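September, late, kitchen table

Bad sleep again. Up at 5, gave up on it, made tea, drank half.

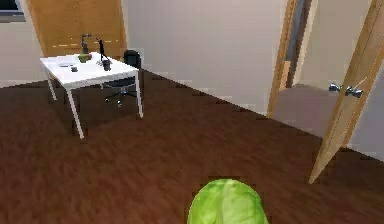

Letter from the landlord's people came yesterday and I read it four times before bed, stupid thing to do. Rent going up 395 a month from the new lease. Not a typo, I checked the math on the back of the envelope. They want an answer in 22 days. Signed "the Zistorance team," no name, no phone number, just a web form that logs you out if you stop to think.

So. Options. Stay and pay it and stop eating out, stop everything. Or the place in Zusisbridge that Kwabena keeps talking about. His cousin moved there in spring and likes it fine, only the bus quits early and you can hear the highway. I could live with the highway. The bus, not sure. If my shift runs over I'm stuck there or paying for a ride, and then what did I save?

Called Mom at lunch. She said come home for a while. I said I'd think about it, which she knew meant no. Then twenty minutes on her knee and the neighbor's fence. Felt better after, weirdly. She sounds good. Must call more.

Work was work. Inventory all morning, my back is killing me. Kwabena Issahaku got the lead job, they told everybody at the end of the shift and he just looked at his shoes. Really happy for him. A little jealous too, writing it here so I don't have to say it anyplace else. He bought everyone noodles at Khunthong and wouldn't let me put in for the tip. Had the green curry, too hot, ate all of it.

Talked to him on the walk back about the letter. He says write to them first, ask for half the increase and a 2 year lease, worst they say is no. His sister did that and got something off. I hate asking. But ok. Draft tonight.

Later, 9 something. Draft done, it's awful, way too polite in the begining and then kind of mad. Will fix tomorow with fresh eyes.

Also did laundry, paid the phone, didn't call the dentist. Third week of not calling the dentist.

Rain started while I was typing the letter. Window in the bedroom still sticks and I had to climb on the bed and hit it with my palm. Put that in the letter! If they want 395 more they can fix the window. And the hall light.

To do: letter, dentist, ask about Zusisbridge deposit, return Imow charger (wrong one AGAIN), socks.

Bed now. Phone stays in the kitchen.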